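Reading time: 3 minutes

Keeping a Pair of Hand Grippers in True

The Zultness cell at Vasdale has no fence and no arm. It consists of hand-held grippers, the cables that serve them, and a curved desk with the computers on it. An operator takes one gripper in each hand and performs a task. The recorded motion is later used to program a two-arm station.

Upkeep falls to Tegan Rewi. Her log runs to 192 entries, most of them for cables and markers.

Work starts with the markers. Each gripper carries black-and-white square patterns that the tracking software uses to fix its position. A lifted corner shifts the reading, so Rewi presses each plate flat and wipes it with a dry cloth. The jaws come next. Both fingers must close evenly on a gauge block, and the black lining is replaced when it shines.

The operator then holds the pair out in front, jaws forward, for the rest pose. 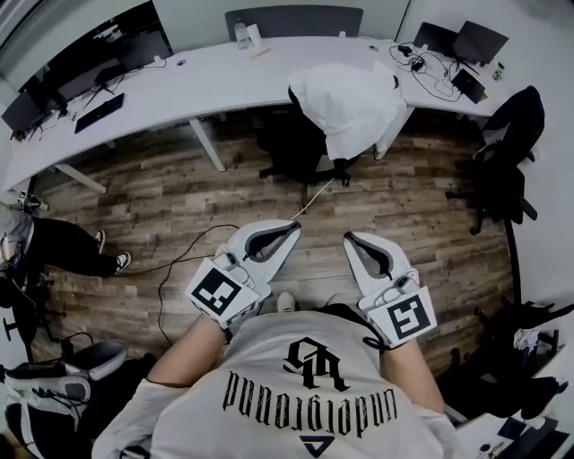
Cables and slack

Cable faults account for 28 of the log entries. The usual cause is strain at the connector. Rewi leaves a loop at the wrist and checks it with the arm at full reach. A cable that pulls tight at any point is rerouted before recording begins.

Qianru Bai, who maintains the software, asks for a hold of 90 seconds before the first run. If the tracked position drifts, the marker plate is reseated and the hold is repeated.

The camera is checked last. It sits on the front face of the gripper, with the marker cube on top. The operator raises the tool to chest height and turns it slowly while Bai watches for dropped readings. Overhead light can wash out a marker at some angles, and a lowered screen helps with daylight.
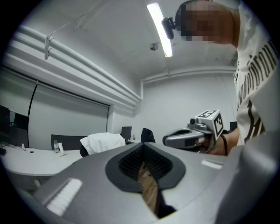 Vol. 14, No. 1 | 17 Jan 2023 | Page 36

Full service comes at 200 hours. The finger pivots are cleaned, the camera mount is tightened and the offset between camera and jaw is measured again. The old value stays in the log.

Comments

Noemi Fiore: What do you clean the pivots with? Alcohol left ours stiff.

Évan Besnard: We do the camera before the cables. Moving a cable afterward has never changed our offset.

Mireille Brunet: It changed ours. The connector was pushing on the mount.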